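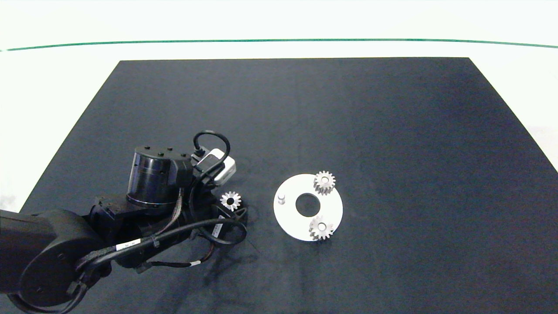

A reader from Rosby writes that black cannot be a color, as her teacher says it is only what is left when the light is gone, and yet the paint shop in Ernley sells it in a can. She would like to know which of them is right.

Both are, depending on what the word "color" is being used for. To sort it out, it helps to start with light.

Light and surfaces

Light from the sun or from a white lamp is a mixture. It contains red, orange, yellow, green, blue and violet light, all traveling together. When the mixture lands on a surface, each part of it can be reflected, absorbed, or passed through. Reflected light bounces off. Absorbed light is taken in by the material and stops being light. Its energy is still there, mostly as heat.

A ripe tomato absorbs most of the blue and green light and reflects most of the red. The red light reaches your eye, and you call the tomato red. A sheet of white paper reflects nearly all parts of the mixture. A black surface absorbs nearly all of them, so very little light comes back from it.

In physics, then, black is the name for very little light reaching the eye. In a paint shop, black is the name for a material that absorbs light well. The can holds the material.

What is in black paint

The part of a paint that gives it its color is called the pigment. Many black paints use a pigment made of carbon, the same element found in soot and charcoal. The carbon is ground into very fine grains and mixed into a liquid called a binder. As the binder dries or hardens, it holds the grains in place.

Why black things are still visible

If a surface absorbed every bit of light, you would see no folds, scratches or dust on it. Ordinary black surfaces are not that good at absorbing. They send back a small part of the light, and the amount changes from place to place. A crease in black cloth shows up as a paler line when one side of it tilts toward the lamp.

The kind of surface matters too. A shiny surface is smooth, and it reflects some light in one direction, like a weak mirror. A matte surface is rough on a very small scale and scatters light in many directions. Shiny black shoes show bright spots under a lamp. Black felt does not, even if it is just as dark overall.

Black and heat

Absorbed light warms the material that absorbs it. The school garden at Sutcliffe tested this in March with 2 identical metal cans, one painted black and one painted white. Each was filled with the same amount of water from the same tap and placed in full sun. At the end of the test, the water in the black can was 3 degrees warmer. The cans were then moved indoors and left until the water in both had returned to room temperature.

You can repeat the test. You will need:

2 metal cans of the same size, with no sharp edges
black paper and white paper
tape
a measuring cup
a thermometer

Wrap one can in each kind of paper. Pour in equal amounts of cool water and write down both temperatures. Stand the cans side by side in the sun – not touching – and read the thermometer every 10 minutes. Keep going for an hour. Clouds and wind will change the result, so make a note of them next to each reading.

Words used on this page

Absorb: to take in.
Binder: the part of paint that holds the pigment in place.
Matte: not shiny.
Pigment: the part of paint that gives it its color.
Reflect: to bounce back.

Next in the Plerkent Science Pages: why the sky turns red in the evening.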